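Section 4. Filling and Arranging Your Skukville Compartment Box

By now your Skukville box should be out of its carton, wiped down and sitting somewhere you can reach all of it without stretching. Take your time with this section. We have packed a great many of these at the Vevance workroom over the years, and the people who enjoy their box the most are usually the ones who spent an unhurried half hour on it at the start, with the kettle on.

What you will need

The box, a clear tabletop, your paper packets (tea, seeds, spice sachets or small cards all do nicely) and a soft dry cloth.

Note: The box has nine compartments, three across and three deep. Packets up to 68 mm wide will stand upright in them. Anything wider can be folded once, so long as the fold goes to the bottom.

Filling the box

1. Set the box in the middle of the table with the lettered face toward you, and leave a hand's width of free space on every side.

2. Sort your packets into piles before any of them go in. It feels like an extra chore, I know, but moving one packet from pile to pile is far easier than fishing it back out of a full compartment!

3. Start with the back row. Your sleeves and wrists will thank you, as you won't be reaching across packets that are already standing.

4. Stand the packets on edge, all facing the same way, and add them a few at a time until they hold each other up.

Caution: Do not force the last packet in. The partitions are thin and can bow or split if a compartment is overfilled.

5. Work forward to the middle row and then the front row, keeping the sorts you use most in the front left and front right corners.

6. Lay the long flat slat along the far side of the box while you make your last adjustments, so that it stays within reach and off the floor.

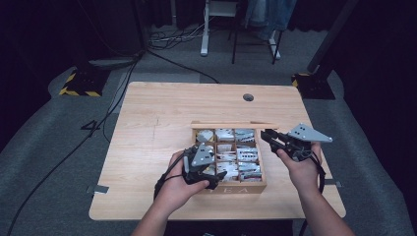 7. Run a fingertip lightly along the tops of the packets in each compartment. If one stands higher than its neighbors, ease it down or move it to a roomier spot.

Looking after the box

Wipe the outside with a dry cloth whenever it looks dusty, and empty the compartments once a year (we do ours in June) to brush out any crumbs or paper dust. Keep the box away from steam and strong sunlight. Spare partitions can be ordered from our Skitthorpe shop as part number 111. Please write to Oğuzhan Duman there if you are unsure which size you have, and he will gladly help you work it out.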